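We use cookies to remember your settings and count visits. Accept | Manage choices

Ilcombe Library newsletter, September 2024

The big shelf move: where we've got to

Quick one this time, sorry, van is due back any minute. Fiction A to M is now upstairs. N to Z still down by the old counter until the second lot of shelving turns up from Dodico, who promised it for June and are now saying "soon". Large print hasn't moved. Local history is in crates, so please don't ask for the parish maps yet, we can't get at them.

643 books came back in the last fortnight alone, which is lovely but they've all got to go somewhere. Returns trolley is by the lift. Please use it and not the windowsill.

Every shelf gets a wipe before anything goes on it. Spray on the cloth, never straight on to the wood, and definately never near the books. Plastic jackets are fine with a barely damp cloth. Paper covers, dry duster only. 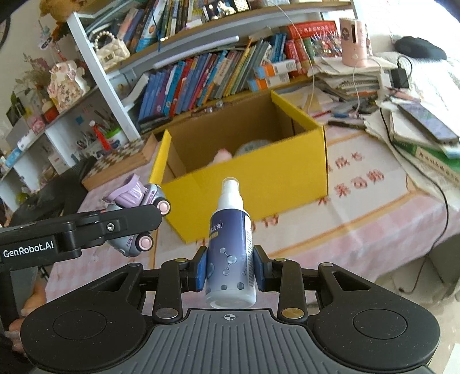 One regular at the Notport branch wrote to say we should leave the jackets off altogether, as they yellow and the tape ruins the boards. Fair point. But uncovered paperbacks last 4 loans if we're lucky, so the jackets stay for now.

Boxes next. We still need them, small and strong, nothing bigger than you can lift when it's full of hardbacks. Wine boxes are perfect. Banana boxes have holes and the corners get bashed. Leave them flat inside the side door before 7 in the evening. Cleaning stuff travels in a box of its own, upright, lids on, never in with stock. We lost a whole run of gardening titles to a leaky bottle last time and I'm not going through that again.
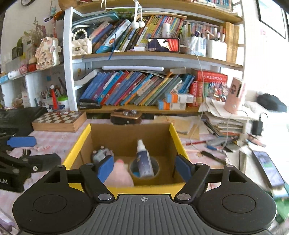

Opening hours during the move

Ground floor open as normal. Upstairs shut in the mornings. Reservations can be picked up at either desk, and loans have been extended so no fines until we're strait. Still 3,000 to shift.

Comments

Manurung: Is the children's corner staying put? Mine can find it blindfold and I'd rather not start again.

tea_and_crime: Upstairs is a pain with my knees but the lift was working on my last visit. Please put N to Z somewhere with a chair.

Bookworm Ilcombe: Have wine boxes, will drop off.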